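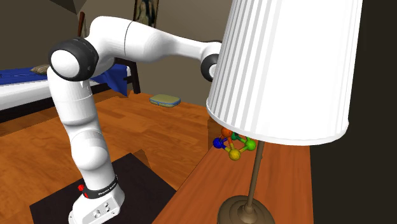
Clirndale, April
Junior cricket kit check, Sirunard ground. Checked by Aurora Sequeira.
Helmets: pass. Grilles tight on all 30.
Pads: 2 pairs withdrawn - straps torn.

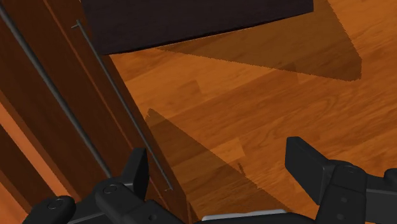 Gloves: pass, though the smallest sizes are in short supply.
Practice nets: action needed. Repair the gap at the bowler's end before use.
Balls: 10 to be replaced.
First aid box: pass. Restocked by Peixoto.

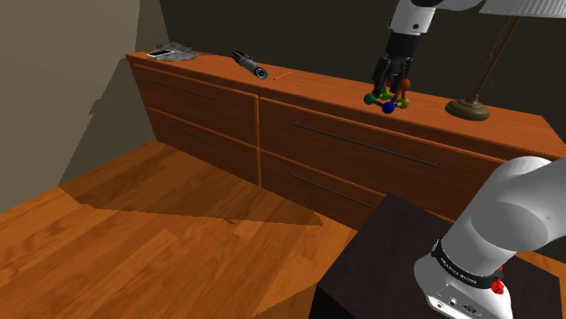 Drawers and phone.
Next check due before the first girls' fixture.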